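Kanini Odera had been a judge at student robotics contests for six years when she agreed to mentor the Fasedeo team at Willesar, and she says she still doesn't trust a demo.

"I've watched a lot of robots do one thing well in front of parents," she said. "Then you move the chair and it's finished."

The project she took on sounds modest. A two-fingered arm has to reach into a front-loading washer and take out whatever has been left in the drum. The students claim a success rate of 97 percent. I asked what that was 97 percent of.

"A hundred tries," said Rhodri Kneath, who handles the team's test log. "Same machine, same light." He didn't seem bothered by the question. Odera looked as if she had asked it herself more than once.

Small things on the drum floor are what the team works on most now. A toy can end up close against the raised strip that runs down the middle, and the fingers have to come in through the door opening without dragging on the rubber.
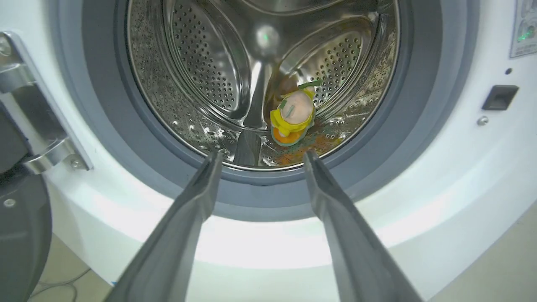
The steel is its own headache. Polished metal throws light back at the camera, and Kneath admits the software has gone after a reflection before. "It was very confident," he said. They retrained it on 600 more pictures. Whether that fixed the problem or only hid it in this one machine, he couldn't tell me.

Adelino Loureiro, the youngest on the team, was blunter. "My grandmother can do this in two seconds."

So why bother? Odera talked for a while about people who can't bend down easily, and I believe she means it, but a washer in an apartment doesn't come with an arm parked in front of it. When I said so, she shrugged.

"I'm not selling it. I want them to find out how hard it is."

The team goes to Vultevholm in November, where the organizers supply the washer — a model the students haven't seen. Kneath thinks they'll manage 6 tries out of 10. Loureiro wouldn't give me a number.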